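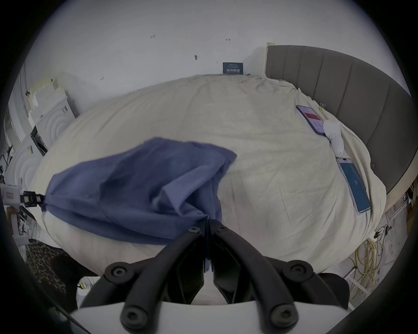
Nekberg upholstered bed, king, grey. Four months in. Quick one because I'm meant to be packing, but I said I'd do this in July and then didn't.

Short version: good headboard, decent frame, terrible slats, instructions written by someone who had never met a bed. Would buy again but in the sale, and I'd budget for new slats from day one.

Why this one

We had an Adberg before. Pine thing, low headboard with a gap in the middle that ate pillows. Every night, pillow down the back. I sit up in bed to read and work (bad habit, yes, physio has told me) and I wanted something tall and padded to lean on. Tarcísio wanted something that didn't creak. Those were the two requirements, we looked at maybe six beds in the shop and I sat on all of them like a fool with my shoes off.

The Nekberg won on height. You can lean right back and your head is actually supported, not just your shoulders. The channels run vertically and they're firmly stuffed. Some of the others had those buttons in, deep ones, which look lovely and then fill with crumbs and dog hair. My sister has one. She goes round it with a paintbrush.

Grey was not an exciting decision. They do a green which I loved and a mustardy one. Grey was in stock.

Delivery

Three boxes. Headboard box is enormous and didn't go round the turn in our stairs. Measure your stairs. I measured the room, measured the wall, measured the skirting board even, did not measure the stairs. In the end we took it out of the carton in the hall and carried it up in its plastic, bit of a scuff on one bottom corner, which you can't see as it's behind the mattress.

Delivery men were polite and quick and left the boxes exactly inside the front door, which is what I'd paid for, so no complaints. If you want upstairs it's extra. Pay the extra.

Putting it together

The leaflet says 60 minutes for two people. No. It was most of an afternoon and part of an evening, with a break for shouting.

Main problem is the bolts. They come in one bag, several lengths, and the drawings show them all the same size. The longer ones go through the headboard brackets and the shorter ones do the side rails. If you use a long one on a side rail it'll go in nicely and then stop, and you'll think it's tight, and it isn't. Ask me how I know. Sort them on a towel first.

Second problem, the holes on the left rail didn't quite line up with the bracket. Loosened everything, wiggled it, went in. A friend of ours, Lucimara Araújo, has put together a lot more flatpack than we have and told us over the phone to leave every single bolt finger loose until the whole rectangle is standing. Do that. It's not in the leaflet anywhere and it should be on page one in capitals.

The allen key they give you is soft. Ours rounded off before the end. Use your own.

Centre leg: adjustable foot, screw it down until it touches the floor properly. We'd left ours hovering and the middle of the bed had a bit of bounce to it for the first week. Easy fix once you're lying on the carpet with a torch.

Size

Outside width is 1530 mm on ours at the rails, tape measure, done twice. Mattress fits snug. Very snug. Our Briren mattress is a standard king and it goes in, but you've only got finger room down the sides, so tucking anything in means lifting the mattress with one hand and stuffing with the other. Fitted sheets are worse. More on that in a minute.

The headboard comes out a bit wider than the frame so check if you've got sockets or a bedside table tight to the bed. Our right hand table had to shift along and now the lamp doesn't reach the old socket. Extension lead. Meh.

Creaking

None for two months. Then a tick. Only when Tarcísio turned over, never when I did, so there was a period of blame. Went round with the key, two of the headboard bolts had worked a bit slack, tightened, tick gone. It came back a few weeks later, tightened again, and this time put felt pads between the bracket and the headboard. Silent so far.

I wouldn't mark it down much for that. Beds move. But the leaflet could mention it.

The slats

Right. The slats are rubbish.

They're thin, they come joined on a fabric strip and you roll them out, and the strip is stapled. Staples let go on four of them inside the first month. Then the slats slide about and bunch up, and you get a hollow under your hip and a ridge under your ribs. I thought it was the mattress. Very nearly sent the mattress back! Had the form open and everything.

Rang Nekberg. On hold for ages, then a nice woman, then a replacement set turned up the next week no charge. Same slats. Same staples. Those lasted slightly longer as by then I'd screwed every other one down to the ledge.

If I were starting over I'd buy a proper set of sprung slats seperately and not even unroll theirs. Tarcísio says cut up decking. He's not been allowed.

The fabric

Held up well. It's a woven sort of finish, medium rough, doesn't pick up lint as badly as I expected. I've spilled tea on it. Half a mug, down one channel, about as bad as it could go. Blotted with a damp cloth, tiny drop of washing up liquid, blotted again, let it dry with the window open. No mark I can find.

Hair grease is the one to watch. If you lean back every night there'll be a darker patch sooner or later and with a plain fabric there's nowhere for it to hide. I throw an old pillowcase over my bit when I've got conditioner in. Looks awful, works fine.

Hoover: use the little brush nozzle and go up and down with the channels. Side to side just pushes the dust into the dips.

Smell when new, yes. Glue-ish. Gone after a few days with windows open. If you're sensitive to that sort of thing don't build it at teatime and sleep in it the same night like we did.

Making the bed on it

This is the bit I don't see in other reviews and it's the bit you do all the time.

With a tall solid headboard hard up to the mattress you can't reach behind. At all. Old bed, I could stick my arm through the gap and hook the corner on. On this one you have to pull the mattress down towards the foot, do both head corners, then shove it back with your knees. Fine for me. My mum couldn't when she stayed.

Deep fitted sheets are easier than the shallow ones. We've got Sundaram cotton ones which I like very much for sleeping on, nice and cool, but they come out of the wash like screwed up paper and the elastic is only at the corners. On this bed they ride up at the head end. All round elastic is better. I've started buying those when there's an offer on.

Duvet hangs nicely. The rails are low enough that a king duvet covers them, if you care about that. I didn't think I did.

Underneath

Decent clearance, enough for flat storage boxes with lids. Suitcases no, not ours anyway. Centre leg gets in the way so think left side and right side, you can't slide one long thing straight across. Hoover head goes under fine if you drop the handle.

There's also a storage version with the lifting base. Tried it in the shop. Heavy. And you've got to clear everything off the bed to open it, which in our house means never.

After sales

Mixed. Phone people good once you get them. Email, nothing, sent two, no answer to either. The website wants an order number and the number on the delivery note is not the order number, it's something else. Order number is on the email receipt. Don't delete the email reciept.

Good

Height and padding of the headboard. Proper comfortable for sitting up.
Fabric cleans up.
Frame feels solid once the bolts are right.
Looks dearer than it was.

Bad

Slats slats slats.
Bolts in one bag.
Head end corners a pain with fitted sheets.
Toy allen key.
Headboard box v stairs.

Would I recommend

To someone who reads in bed, yes. To someone renting who moves a lot, no, I wouldn't want to take this apart and rebuild it every year, the holes on the brackets look like they'd get sloppy. To anyone with a bad back, only with different slats.

Spare room is next and we're looking at the smaller one from the same range, without the tall headboard as there's a windowsill in the way. I'll put a note under this if we get it. Also if anyone has found sprung slats that drop straight in to the king without trimming, please say which, the ledge on ours is narrow and I've already sent one lot back.

Four stars. Was three until the tea came out.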